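Second year of the translation program

Classes at Ridia started again in August, and I have the 10 o'clock seminar with Amparo Ospina this time.

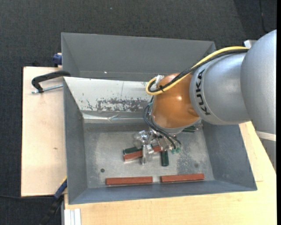

She teaches literary translation from Spanish and runs it as a workshop. There are 15 of us. Two people hand in pages each week and everyone else reads them before class. My turn came early, and I brought the opening of a novella I started on over the summer. Most of the discussion was about verb tenses. I had moved everything into the simple past, and Amparo wanted to know why. I didn't have a good answer, so I'm redoing the first chapter.

My other course is the history of the book with Marin Dumitrescu, over in the Plasden building. The reading load is heavy, but he lets us pick our own paper topics. I'm leaning toward printers who put out bilingual primers.

I also have 2 more semesters of French to finish. Afshin took the placement test with me and landed in the same section, so we split the cost of the textbook. The library copy is out until midterms.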